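Home | Kitchen | Cleaning | Laundry | Reviews | About

Girkotley Blue Cleaning Cloth
By Rocío Urrego, September

I didn't expect to get this excited over a cloth, but the Girkotley has taken over my kitchen! I bought 2 in the bright royal blue, mostly for the color (it's impossible to lose one under a pile of dish towels), and I've been reaching for them all month.

It picks up water fast, wrings out easily, and leaves my faucet without a single streak. Mine have been through the wash 20 times and they're still soft. The one thing I'd change is the size. A little bigger would be great for drying pots.

My favorite part is the hanging loop. It's thin, so I worried it would tear, but it has held up fine on the hook by my sink, and the stitching along the edge is neat too. 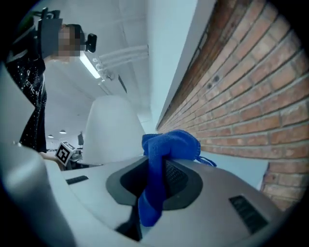 I also tried the Arnine, which is thicker and takes forever to dry. My neighbor Mercedes swears by hers for the car, so maybe that's where it belongs. For counters and glass I'm sticking with the blue ones, and I've already ordered more for the bathroom.

Contact | © Clunthorpe Home Reviews | Back to top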